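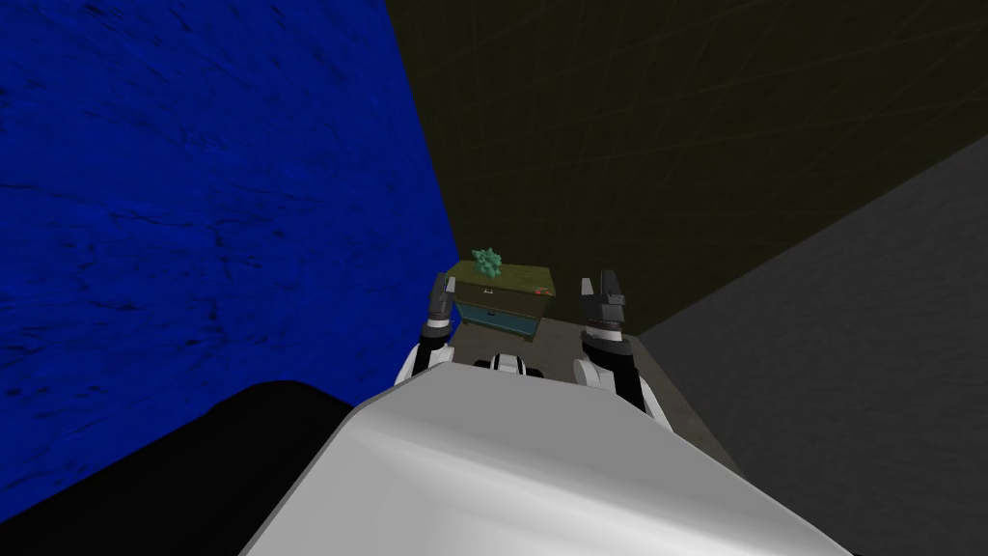

Hilar 2 is a teleoperation package for recording demonstrations in simulation. It consists of two handheld controllers, a base station, a headset strap adapter that I never used, and a desktop program that runs the simulated robot and writes the episodes to disk. I used it through most of May to build a set of tabletop and cabinet tasks for a two-armed robot with parallel grippers. Before that our group worked with Mudby, which drives the arms from a keyboard and a 3D mouse, and most of my comparisons are with that.

Setup took an afternoon. The base station wants a clear line to both controllers, and a monitor arm was enough to interrupt it. Calibration is a matter of holding each controller in four poses and pressing the trigger. The offset it computes held for the day, but I redid it every morning after an episode in which the left arm ran a few centimeters high throughout and had to be thrown out.

The main view is from above the torso, looking down and forward, with the arms reaching away from you. I had expected to prefer a free camera and ended up leaving it alone. With the cabinet between the grippers you can judge left and right very well and distance poorly. Small objects are the weak point. A red item at the right end of a cabinet top is a few pixels at the default resolution, and the zoom inset that would help is only offered during playback. Annick Lévesque, who recorded on the second station, placed a marker on the floor of her scenes and lined up against it. I relied on the gripper shadow setting, which costs some frame rate.

Room randomization is included and works as documented. Wall colors, wall textures and furniture finishes change at each reset, so one episode may have a royal-blue wall on the left and a nearly black one behind the furniture, and the next something else entirely. Some combinations are hard on the operator. Dark gray grippers against a dark olive wall took me noticeably longer to place. Individual finishes can be excluded, but only by editing a text file and restarting.

Control of the arms is good. Motion is smooth, the clutch button lets you reposition your hands without moving the robot, and the gripper follows the trigger proportionally. Contact is less convincing. There is a buzz when a finger touches something, with the same strength whether you have brushed a drawer front or are pushing the whole cabinet across the floor. Mudby has no feedback at all, so this is still an improvement.

I kept 300 episodes. The export plugin from Beaudoin read all of them without changes, with joint positions and gripper state on one clock. A crash at episode 15 of one session lost that episode and nothing before it. Maj-Britt Kvam trained a first policy on the drawer subset and asked for slower approaches near the handle – a fault in my driving, and one that the speed limiter fixes if you remember to turn it on.

The price is $1,924 for one station. The Tostby kit costs less and has comparable tracking, but its reset takes long enough that I stopped the trial early. For two-armed work in simulation I would buy Hilar 2 again, with a second monitor for the playback window.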